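Chapter 7
Charging at Home and at the Workplace

Learning objectives

After studying this chapter, students should be able to:
explain the difference between energy and power as the terms apply to charging;
estimate the time needed to restore a given amount of charge to a traction battery;
describe the stages of a site survey for a domestic charge point;
explain why several vehicles charging at one site may require load management;
prepare a simple charging plan for a small fleet.

Key terms

Charge point; on-board charger; state of charge; maximum demand; load management; dwell time; tethered cable; residual current device.

7.1 Introduction

The previous chapter dealt with the traction battery as a component of the vehicle. It considered the cell, the module and the pack, and it described how the battery management system protects each of them. The present chapter moves outside the vehicle and considers how energy reaches it.

Most drivers who have used petrol or diesel vehicles think of refuelling as a separate journey. The vehicle is driven to a filling station, the tank is filled in a few minutes, and the vehicle is driven away. Charging is usually arranged in another manner. A private car spends the greater part of each day parked, and the time during which it is parked can be used to restore its charge at a low rate. The engineering of a home or workplace installation is therefore governed by dwell time, meaning the period for which a vehicle remains in one place.

Rapid charging on main roads is treated separately in Chapter 8. Students should note that the two subjects call for different methods. A rapid charger is designed around the shortest acceptable stop. A home charge point is designed around the longest convenient one, which for most households is the night.

7.2 Energy, power and time

Energy is measured in kilowatt-hours (kWh) and power in kilowatts (kW). The two are often confused, even in sales literature, and the student is advised to settle the distinction now. The battery stores energy. The charge point delivers power. If a charge point delivers 7 kW for one hour, it has supplied 7 kWh, although a part of that energy will be lost as heat in the cable, the on-board charger and the battery itself.

The time required for a charge may be estimated by dividing the energy to be restored by the power delivered to the battery. A vehicle that requires 28 kWh, charged at a steady 7 kW, will need four hours if losses are left out of the calculation. In practice an allowance must be made for them, and a further allowance for the final part of the charge, when the battery management system may reduce the current.

Three limits apply to any charge taken from an alternating current supply. The first is the rating of the supply to the building. The second is the rating of the charge point and its cable. The third is the rating of the on-board charger, which converts alternating current to direct current for the battery. The lowest of the three sets the rate. A customer who replaces a 7 kW charge point with one rated at 22 kW will gain nothing if the on-board charger in the vehicle accepts only 7 kW, and many domestic properties have a single-phase supply which could not feed the larger unit at its full rating in any case.

7.3 The domestic site survey

No charge point should be installed until a competent person has surveyed the property. The survey has a practical purpose and a legal one, and its findings should be kept in writing by both the installer and the householder.

The surveyor begins at the point where the supply enters the building. The rating of the main fuse is established, the earthing arrangement is identified, and the condition of the consumer unit is recorded. Where the consumer unit has no spare way, or where it is of an old pattern, the cost of replacing it must be given to the customer before any work is agreed. The surveyor then lists the larger electrical loads in the house - electric showers, cookers, heat pumps and immersion heaters - and estimates the maximum demand. It is this figure, taken together with the rating of the main fuse, that shows whether a charge point can be added without restriction.
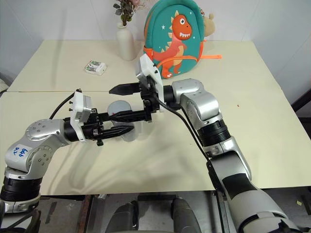

The cable route is considered next. A short route is cheaper and reduces the drop in voltage along the cable, but the shortest line between the consumer unit and the parking space is seldom the best one. The route should avoid places where the cable may be struck by a vehicle or a garden tool. Where it must pass underground, it should be of a suitable armoured type and buried at a proper depth, with warning tape laid above it. The position of the charge point itself depends on the position of the charging inlet on the vehicle, and this differs from one model to another. A householder who may change vehicles within a few years should be advised to choose a position which will serve a front or a rear inlet equally well.

Finally, the surveyor should ask how the vehicle is used. The distance driven on an ordinary day, the hour at which the vehicle returns and the hour at which it is next required are all to be recorded. These facts are easily obtained and are frequently left out. Without them it is not possible to say whether the proposed installation will meet the needs of the household.

7.4 Tethered and untethered units

A tethered charge point has a cable permanently attached. An untethered charge point has a socket, and the driver supplies the cable. The tethered unit is quicker to use and its cable cannot easily be mislaid. The untethered unit is tidier when not in use and will accept a different cable if the household later acquires a vehicle with another type of inlet.

In shared car parks the untethered unit is often preferred, as the cost of a damaged cable then falls on the user. Against this must be set the inconvenience to visitors who have not brought a cable with them. The matter should be settled with the site owner at the design stage and stated clearly on the signs.

7.5 Workplace charging and load management

A workplace differs from a home in that many vehicles may arrive within the same half hour. If each begins to charge at once, the demand on the supply will rise sharply at the beginning of the working day, at a time when heating, lighting and machinery are also being switched on.

Consider a site with 50 charge points, each rated at 7 kW. If all were used together at full power, the demand would be 350 kW. Few office buildings have this much capacity to spare, and an application to the network operator for a larger supply may be both slow and expensive. A load management system offers another course. It measures the total demand of the site and shares the remaining capacity among the vehicles connected. If 200 kW is available, each of the 50 vehicles may be given 4 kW. As the earlier arrivals complete their charge, the share allotted to the others can rise.

The arrangement is satisfactory because of the dwell time. An employee who parks for eight hours and receives an average of 4 kW will have been supplied with 32 kWh, a quantity well above the needs of most daily journeys to work. Some systems also allow priority to be given to certain bays - for example, those reserved for pool cars that must leave before midday.

7.6 Case study: the Plerkon depot

Plerkon operates a delivery depot on the edge of a market town. In January the company decided to replace its diesel vans in stages, and it asked its transport manager, Edeltraud Pfeiffer, to prepare a charging plan. The first proposal, submitted by the contractor Stoson, provided a 22 kW charge point for every van and a new supply rated at 600 kW.

Ms Pfeiffer asked for the logbooks to be examined before the proposal was accepted. The work was carried out by Kai Diekmann, an electrical engineer at the consultancy Cuvell, whose report was delivered on Thu 13 February. Mr Diekmann found that the vans returned in the late afternoon and were not required again until the following morning. None had a daily mileage that called for a full charge overnight. He recommended 7 kW units throughout, with load management and a maximum site demand of 200 kW. Two 22 kW units were to be retained for vans on a split shift.

The revised scheme was adopted. The existing supply, rated at 500 kW, was found to be sufficient for the charge points and the remainder of the depot together, and no application for a new supply was needed. Students will return to this case in section 7.9, where the cost of the two schemes is compared.

7.7 Safety and protection

Every charge point must be protected against overload, short circuit and earth fault. The residual current device selected must be suitable for the type of fault current which a vehicle may produce, and the instructions of the manufacturer should be consulted on this point. A device intended for general household circuits may fail to operate correctly if a smooth direct current is present in the circuit.

Particular care is required with earthing. When a vehicle is charged outdoors, a person may touch its metal body while standing on wet ground. If the neutral conductor of certain types of supply is broken, the body of the vehicle may become live.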